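Section 6: Daily Wipe-Down of the Lekura Twin Soup Station

Read this section before the first service. Most people read it after the first spill, when the pages stick together.

You will need a clean cloth or plenty of paper towel, warm water, a mild washing-up liquid and a bowl to put the dirty ladles in. Steel wool, scouring powder and anything that boasts on its label about ovens should stay in the cupboard.

6.1 After service

1. Turn both wells to OFF. The dial clicks. If it hasn't clicked, it isn't off, whatever the light says.

2. Wait 40 minutes. The collars hold their heat long after the soup has lost interest.

3. Lift each lid by the black knob. Tilt it away from you so that the condensation runs back into the pot and keeps out of your sleeve.

4. Take out the ladles and wash them. Leaving them in overnight saves one minute in the evening and costs ten in the morning.

5. Remove the inner pots and empty them. Do not pour leftovers into the bare well. It has no drain and never will.

6. Wipe the collars, then the strip of counter between the wells, working from back to front. 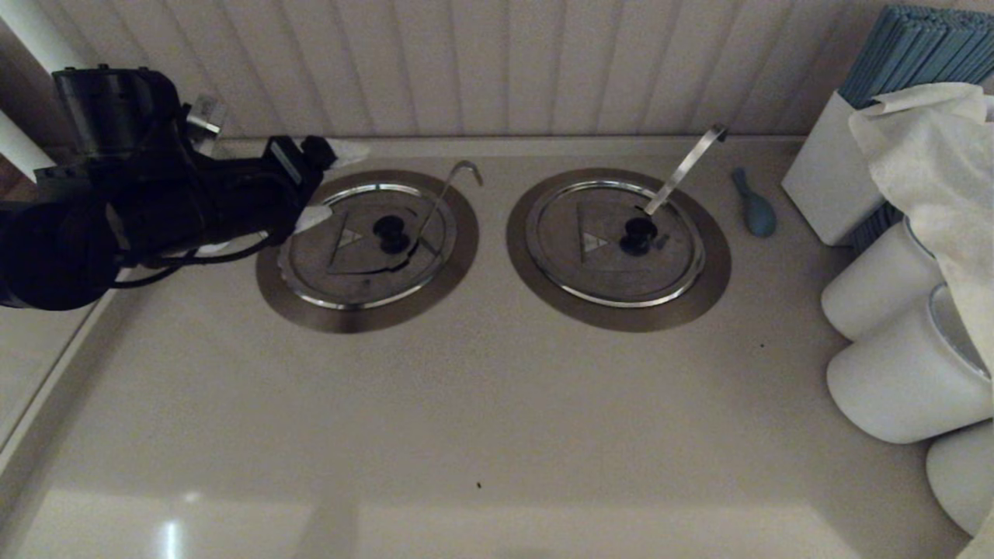
Fig. 6a. Left and right wells with lids on and ladles in place.

CAUTION: Do not wipe a collar while the well is switched on. Paper towel dries out quickly against hot steel and then begins to scorch.

6.2 Putting it back together

7. Dry the inner pots and lower them in until the rim sits level. A pot that rocks is in crooked. Pressing harder on it will not change its mind.

8. Stand a clean ladle in each pot and fit the lid so that the handle comes up through the notch. If the lid wobbles, the handle has missed the notch. Turn the lid, leave the ladle alone.

9. Buff the rims with a dry cloth if you have visitors coming, or standards.

NOTE: Tasting spoons do not belong in the wells. A spoon dropped under an inner pot will rattle at every simmer until somebody goes in after it.

NOTE: Lids fit either well. Spares are sold singly under part number 916, knob included. Replacement ladles are part number 182.

For descaling, see Section 7. Allow an evening.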